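Tyra Amundsen
August 27, 2020
Hand build thread, part two. Part one had the servo mounts and the wiring. I moved the bench to the shared shop on Tastholm, so there's more space now and a better vise.

The hand has a name. It's Flestance, after the label on the parts bin I keep it in. Four fingers, black plastic, printed in the shop. The longest print ran overnight and came out fine except for one knuckle that I had to sand.

Tendons are braided fishing line. I tried the cheap stuff first and it stretched. The second spool holds its length a lot better. I still re-tension before each session and write it down in the notebook.

The control board is running my own firmware on top of Stimance, which is the little motor library Yee-man Tseng wrote for the shop. She fixed the dropped packets last night. Pull the latest if you are using it.

Before I run anything on the real motors I run it in the simulator. I burned out 2 servos in January by skipping that step. Servos cost money and the simulator only costs me time.

The task is holding and turning a numbered wooden block. The numbers are so I can tell which way the block is facing when I go back through the renders. Plain blocks all look the same from every side and I lost an evening to that.
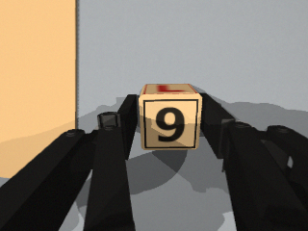

Sim render, block held off the floor, 9 facing out.

Friction is the setting I've spent the most time on. Too low and the block slides out before the hand has closed. Too high and it sticks to the first thing that touches it, and then the sim tells me nothing about the real hand.

Yesterday's batch was 484 runs on the old shop desktop. 87 of them ended with the block on the floor. I sorted the drops by which finger moved first and most of them were the outer right one closing early.

So the change for today is a short delay on that finger. It's one line in the config. I'll run the same batch again with the same seeds so the two can be compared.

Someone asked about the fingertips. They're round caps on short posts, separate parts from the finger. I want to be able to swap them on the real hand without reprinting the whole link. Rubber dip is next on the list, I have a can of it but no good place to hang things to dry.

Files are in the shop folder under Sarkar. The finger links are final. The palm isn't, don't print the palm yet. The screw holes on the underside are 4 mm off from where they should be.

Next post when the batch is done.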